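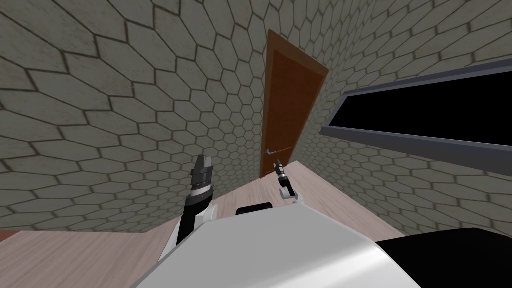

Door task, head view, right gripper just off the lever. Sim render.

Home | Forums | Planning and Control | Search
Print this page | E-mail this thread
Posted August 3, 2020 by vanwyk_t

Running Gestik as the planner on top of Drinus. Free-space reach is fine. Within the last 5 cm of a handle it replans every cycle and the wrist hunts. Horizon is 120 steps. Has anyone damped this without retuning the whole cost?
— Themba Van Wyk

maeng_user
Your handle pose is noisy. Filter it before it gets to the planner. We had the same thing with Maeng in February.

vanwyk_t
Pose is ground truth from the simulator. There is no noise to filter. Wrist view on the cabinet handle, same config:
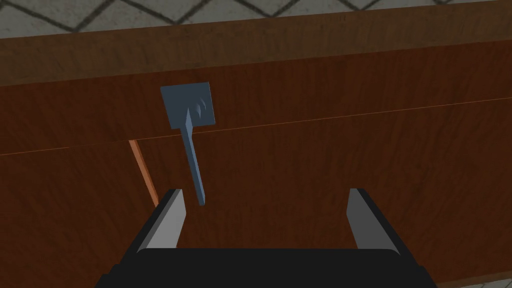 Last changed by vanwyk_t, 6 edits

torque_ripple
Then it's the warm start. Gestik drops the previous solution if the goal frame moves at all, and yours is probably expressed in the base frame. Put it in the world frame and log the solver cost.

maeng_user
Disagree. A cold start gives you slow solves, and he's describing oscillation. I'd look at the collision margin around the fingers.

vanwyk_t
Logged it. Cost jumps on nearly every replan, so torque_ripple's version fits better. Goal was in the base frame. Will change it and rerun seed 402.
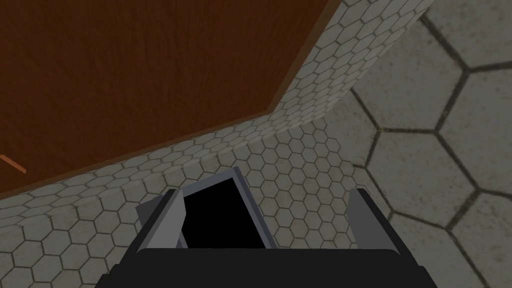

Wrist view, fingers apart, wood surface at upper left.

sakia_dev
Sakia has a flag to hold the goal between replans. It's off by default. Check the margin too, they aren't exclusive.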